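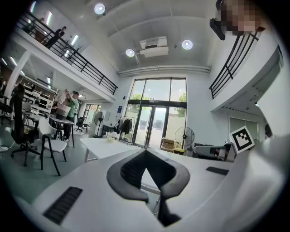
Figura 3. Vista a partir da garra de mão, com os dedos apontados para a sala e o marcador no canto superior direito.

3. Primeira sessão com a garra Pleltura

Se você chegou até aqui, já carregou a bateria e pareou a garra com o tablet (capítulo 2). Agora vem a parte gostosa! Eu escrevi esta seção depois de montar o kit em uma sala grande, de pé-direito duplo, com gente trabalhando em volta, então as dicas valem mais para ambientes assim do que para uma bancada de laboratório toda arrumadinha.

1. Ligue a garra e espere o bipe. Na minha leva demorava cerca de 14 segundos, mas a Rin Yokoyama, que cuida do firmware na Lultow, me disse que a próxima versão acorda mais rápido.

2. Passe um pano seco nos dedos em V. As almofadas texturizadas juntam fiapo que é uma beleza, principalmente se você vai mexer com tecido.

3. Confira o marcador preto e branco. A borda branca tem que aparecer inteira na prévia do tablet.

CUIDADO: não cole etiqueta, fita nem adesivo de patrimônio em cima do marcador. Eu já fiz isso e perdi uma tarde inteira de gravação.

4. Segure a garra com firmeza, sem esmagar o gatilho. Abra e feche os dedos 6 vezes, devagar, até o fim do curso. O tablet mostra "Curso OK". Se aparecer o erro 1826, desligue, espere um minutinho e repita (se insistir, veja o capítulo 7).

5. Dê uma volta pela sala com a garra apontada para a frente, sem pressa. Janelas grandes, grades de mezanino, móveis: tudo isso ajuda o sistema a se localizar. Parede branca lisa é o que mais atrapalha, então não comece de nariz colado em uma.

Nota: luz forte entrando pelo vidro pode estourar a prévia. Eu prefiro começar de costas para a janela e só virar depois que o ícone de mapa fica verde.

CUIDADO: olhe para o chão antes de sair andando! Réguas de tomada, cabos e rodinhas de cadeira são um convite ao tombo quando a gente está de olho no tablet.

6. Toque em "Gravar" e faça uma tarefa curta, tipo pegar uma peça de pano e colocar em um cesto. Toque em "Parar" antes de largar a garra na mesa.

7. Dê um nome à sessão e envie. O envio pelo Gondbridge continua em segundo plano, dá para ir buscar um café.

Dúvidas sobre o kit alugado são com a Nia Mostyn, no suporte. Para trocar as almofadas, siga para a seção 4.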